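# Hanging a Bath Towel So It Looks Good and Dries Well

I love a nicely hung towel! It's such a small thing, and it changes how the whole bathroom feels when you walk in. This is how I do ours, start to finish, and it takes less time than finding a clean washcloth.

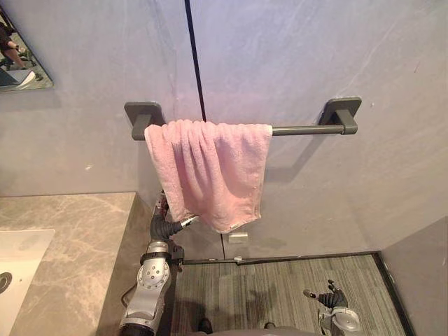
*Pink terry on the charcoal bar, with the bottom corner getting a tug.*

## What you need

- A towel bar with a solid mount at each end
- A terry towel (mine are Palomino, 700 gsm, thick and wonderfully fluffy)
- Dry hands

If you're still shopping for a bar, go for a plain round rod. Towels slide along it easily, and that makes the straightening part a breeze. The Duson bars at our hardware store come in a matte dark gray that looks terrific on a pale wall.

## Step 1: Shake it out

Take the towel by two corners and give it 2 good snaps. This lifts the loops back up after the wash and gets rid of the crease down the middle. Do it over the tub if the towel is new, because new terry sheds like a sheepdog.

## Step 2: Drape it

Lay the towel over the bar so the back is a little shorter than the front. It'll look a mess at this point, all bunched along the top, and that's fine. Get it on the bar first and fuss with it afterward.

## Step 3: Open the top

Slip your fingers under the fabric where it crosses the rod and ease the folds apart, working from the middle outward. Soft pleats are pretty for guests, so I leave a few in when company's coming on Thursday. For everyday drying, spread it as wide as the bar allows. A bunched towel stays damp in the folds for ages.

## Step 4: Work the corners

My favorite part! Pinch one bottom corner and pull gently down and out to the side. The pleats above it start to relax and the hem drops closer to level. Now do the other corner. Go back and forth until the hem runs straight, then reach behind and do the same for the back layer.

Keep the pull light. You want the cloth to shift on the rod, and a hard yank will only drag the whole thing onto the floor (or test your wall anchors, which is worse).

## Step 5: Stand back

Look at it from the doorway. If the hem seems level but something still bothers you, check the bar itself. A slight tilt is easy to miss up close, and once the towel is on, your eye goes right to it.

## A few extras

- Two towels on one bar? Give each one its own half and leave a gap between them.
- I wash ours warm, then tumble for 20 minutes and finish them on the bar. They stay much softer that way.
- For a single bath towel, a 60 cm bar is comfortable. Go longer if you have the wall for it.
- Skip the fabric softener. It coats the loops and they stop soaking up water.

Hand towels work exactly the same way, only quicker, so they're great for practice. Kids get the hang of the corner trick fast, too!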